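Gripper trial pits two robot arms against one old computer

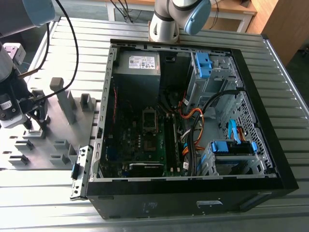 The test bench at Surncombe, with the computer on its side, cover off, and the tool-holder plate at left.

If you want to humble a robot, hand it a computer made by people who never expected anyone to take it apart again.

That was the broad finding of a gripper comparison wrapped up this month at Surncombe, where a small team has been deciding which hand to put on the end of its arms before the recycling line gets any bigger. The results went up on the lunchroom wall on 3 November 2024, next to the soccer draw, and drew a comparable amount of argument.

Two makers were in the running. Skitska supplied a plain two-finger gripper with hard metal fingertips and very little to say for itself. Söderlund sent a cleverer model that senses how hard it is squeezing and eases off when it feels resistance. On paper the Söderlund should have walked it. On the bench things were closer, and a good deal slower.

Each gripper was given the same 16 jobs on desktop computer cases, among them pulling a memory stick, unplugging a drive cable, lifting out an expansion card and pressing the plastic clips that hold a drive in its bay. Between them the two racked up 600 attempts, all logged by Jacobus Tshabalala, who set up the trial and has asked that people stop telling him his job looks relaxing.

"A person sees a cable in the way and pushes it aside without thinking," Tshabalala said. "The arm sees a cable in the way and we all go and have a meeting."

Cables were the great leveller. Both grippers did well on anything stiff and square. Both struggled with anything that flopped. The Söderlund was gentler on plugs and broke fewer latches, but its wider fingers had trouble getting down between the drive cage and whatever happened to be hanging beside it. The Skitska fitted nearly everywhere and then held on like a toddler with a biscuit. Its worst afternoon cost the project four drive clips and a memory slot.

The team had expected the drive clips to be the easy part. They are brightly coloured, they are meant to be pressed, and a child could work them. They ended up with the lowest score of the lot, mostly thanks to the angle. A clip has to be squeezed and pulled at once, and an arm that is a hair off line will squeeze beautifully and pull nothing.

Changing tools also ate into the clock. Parking one tool and picking up the next took up to 200 seconds in the early runs, which Paweena Sombatkul, who wrote the control software, described as "long enough to lose faith". She has since trimmed the routine by letting the second arm carry on working while the first one sorts itself out – a courtesy the arms did not extend to each other at first.

The controller was the one part of the set-up that everybody liked. Surncombe runs both arms from a single Latura unit, and swapping one gripper for the other meant loading a new settings file and having another go at lining things up. Sombatkul said she would happily keep the Latura and argue about the rest.

As for a winner, the team has picked the Söderlund for cards and memory and the Skitska for drives, and will buy both. Tshabalala called this the sensible result. The person who approves the invoices has been given time to come around to it.

The next round starts in late November and moves on to laptops, where the screws are smaller and half of them are hiding under the rubber feet. Sombatkul is writing the code for that now. Tshabalala is looking for more drive clips.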